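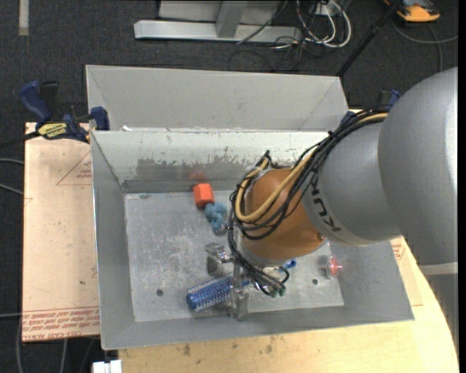 Rafail Sotiropoulos replied:

Can you try printing from a different PC before we go any further? Need to know if it's the label template or the printer itself. Also which tray, what label stock, and did anyone update the driver.

Devendra Vashisht replied:

Tried it. Same from the front desk PC and the one in receiving. Labels come out fine for the first few, then the text creeps up. By the end of a batch of 30 the bottom line of the address is where the middle should be and the barcode runs off onto the next label. Scanner at the door won't read those, so we're typing the numbers in by hand.

Stock is the Flotholm rolls, the matte ones. No trays on this one, it's a roll printer. Driver – no idea. Nobody here has admin rights so I doubt it.

Printer is the Trilton next to the packing bench, asset tag 2785. Not the old one by the stairs, that one's fine (slow, but fine).

Rafail Sotiropoulos replied:

OK. Drift that adds up over a batch is nearly always the gap sensor or the label length setting. Each label is off by a hair and it builds.

Please do this in order and tell me where it changes:

1. Power off, open the lid, take the roll out.
2. Wipe the gap sensor with a dry lint-free cloth. Small window under the paper path, left side. No alcohol on it pls.
3. Put the roll back, labels facing up, guides snug but not pinching.
4. Close the lid, hold Feed while you switch on, let go when the light goes orange. It'll spit out a few blanks, that's the calibration.
5. Print 20 from the same job.

Then send me the label height from the Gremulix print settings. Not the Windows one. Gremulix keeps its own and ignores the other.

Devendra Vashisht replied:

Done 1 to 5. Calibration gave four blanks and stopped. Printed 20. Better but still creeping, maybe half what it was. Barcode stays on the label now at least.

There was a strip of torn backing paper stuck near the sensor btw. Pulled it out.

Can't find label height in Gremulix. I get Printer, Darkness, Speed and then a greyed out box.

Rafail Sotiropoulos replied:

Greyed out box is the one. It unlocks if you pick "Custom" in the stock list at the top. Don't save anything yet, just read me what it says.

And what's the stock list set to now?

Devendra Vashisht replied:

Set to "Levchenko standard". Height says 30 mm once I go to Custom.

We haven't used Levchenko labels since March. Ran out and purchasing switched us to Flotholm.

Rafail Sotiropoulos replied:

There we go, probably. Measure a Flotholm label for me? Top edge of one to the top edge of the next, so the gap is counted. Then just the label with no gap.

Devendra Vashisht replied:

Only have a tape measure. Looks like a bit under 30 for the label. Can't do better than that with this thing.

Rafail Sotiropoulos replied:

Fine, dont bother. Inside of the cardboard core usually has the size printed, or the end of the box it came in.

Devendra Vashisht replied:

Box was already in recycling, went and dug it out. Says 29 x 90, gap 3.

Rafail Sotiropoulos replied:

Perfect. In Gremulix:

Stock – Custom
Height – 29
Width – 90
Gap – 3
Sensing – Gap (it may be on Continuous, change it if so)

Save as "Flotholm matte" so it shows up for everybody. Recalibrate again after saving, same Feed button thing. Then run a full batch, not a short one.

Devendra Vashisht replied:

It was on Continuous. Changed. Saved. Recalibrated, two blanks this time.

Ran 30. First and last look the same, held them up to the window on top of each other. Door scanner reads all of them.

One thing, receiving still shows Levchenko in the list and not the new one.

Rafail Sotiropoulos replied:

Receiving has to close Gremulix completly and reopen, it only loads the list at startup. Closing the window isn't enough, right click the icon by the clock and Exit.

Continuous was the main culprit then. With that on it never looks for the gap, it just counts 30 mm and hopes. Why the calibration helped at all I can't say, could be the torn bit of paper was dragging.

Removing Levchenko standard from the list tonight. If anyone still has a roll of it in a drawer, tell me first.

Devendra Vashisht replied:

Receiving sees it now. No Levchenko rolls here, checked the cupboard and under the bench.

We have 17 parcels that went on the shelf with bad labels. Reprint or leave?

Rafail Sotiropoulos replied:

Reprint. Use Reprint from the job history so they keep the same tracking numbers – don't make new jobs or the carrier will bill twice. Stick the new one right over the old barcode.

Devendra Vashisht replied:

All reprinted and scanned. OK to close.

Status changed: Resolved, 24th May
Resolution: wrong stock profile and sensing mode after label supplier change. New profile saved.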